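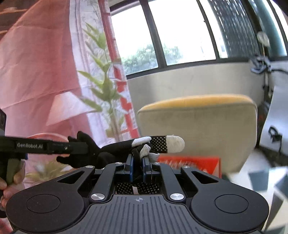 Most of the arguments I hear about robot software are arguments about models. Which policy class, how many parameters, how long an action chunk should be. I have spent the past two years writing the less popular part, the code that turns hand-held gripper recordings into something a policy can train on, and I think the field has its attention in the wrong place. The tooling decides more than the model does, and cloth shows it faster than anything else we handle.

Take a work glove. For a rigid part, a perception module can hand the planner a pose, six numbers and a label, and the planner can do something sensible with that. A glove has no pose worth the name. The cuff folds over, two fingers hide behind a third, and the palm and the back look like different objects. At Tundo, where I work, the first version of our pipeline tried to fit a template to gloves anyway. It had keypoints for each fingertip and the cuff. The template fit well when the glove was flat on the table and poorly at every moment that mattered, meaning any time a gripper was holding it.

We dropped the template after a spring of trying. I was against dropping it, and I was wrong. What replaced it was plain: images in, gripper motions out, learned from people doing the task with the same kind of fingers the robot would have. But that move does not make the software problem go away. It moves it into the recordings, where it is harder to see.

The first place it hides is time. A two-handed task has two cameras, two motion tracks and two jaw widths, and all of them need to agree on when things happened. Fadi Awwad, who wrote our alignment code, found one batch in which the left stream ran 76 milliseconds behind the right. Played back as video, it looked fine. I watched it several times and would have passed it. A policy trained on it learned to let go with one hand before the other had closed, and the cloth fell. We spent nearly 30 days blaming the network.

After that he wrote a check that compares the jaw closing signal with the moment the pads stop moving in the picture, and refuses the episode if the two disagree. It is a short script with no learning in it. I would put it ahead of any architecture change we made that year.

The second place is the jaw width itself. On a hard object, the width at contact tells you that you have the object. On fabric, the pads close almost as far with a layer between them as with nothing. Our early rule for labeling a grasp was a threshold on width, carried over from a bin-picking project at Sundqvist, and it marked good grasps as misses and misses as grasps in the same session. People who come from rigid parts tend to trust that number. With cloth you have to look at the picture too, and your labeling tool has to show both on one timeline so a person can look at them together.

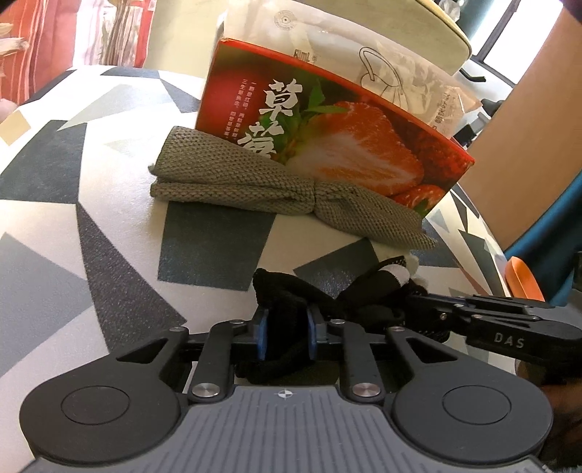

Black fabric in the jaws, a second gripper coming in from the right, and a folded cloth and a strawberry box farther back on the table.

The third place is everything else on the table. There is a habit in our trade of clearing the work surface down to a bare gray sheet before recording. It makes segmentation easy and it makes the numbers in the report look good. Then the policy goes to a home, meets a patterned tabletop with black wedges in it, and reaches for a wedge. We kept a clean-table set and a cluttered-table set of the same size, and compared them at our test apartment in Jenville. The clutter-trained policy was worse on the clean table and much better everywhere people live. I would take that trade every time, and I don't think it is a close call.

There is a fair objection here. Clutter costs labeling time, and a small team can drown in it. Rirlow, our internal review tool, exists only because of that. It sorts episodes by how unsure the tracker was and puts the worst 9 percent in front of a person. The rest go through. Some bad ones get past us this way. I would still pick a messy set with a known error rate over a tidy set that answers the wrong question.

The other objection is that bigger models will absorb all of this: bad timing, bad widths, bad labels. Maybe they will absorb some of it. A model can average over noise, but a clock offset is the same in every episode of a batch, and the model will learn it faithfully as if the person meant it.

What I would ask of anyone publishing a cloth policy is modest. Say how the streams were aligned and what the offset was after alignment. Say what rule decided that a grasp was a grasp. Say how many episodes were thrown out and by which check. Our last set had 1897 episodes after filtering, and I could not tell you with confidence how many we started with, because an old script deleted rejects instead of logging them. That is fixed now. It should have been fixed first, before anyone opened a training config.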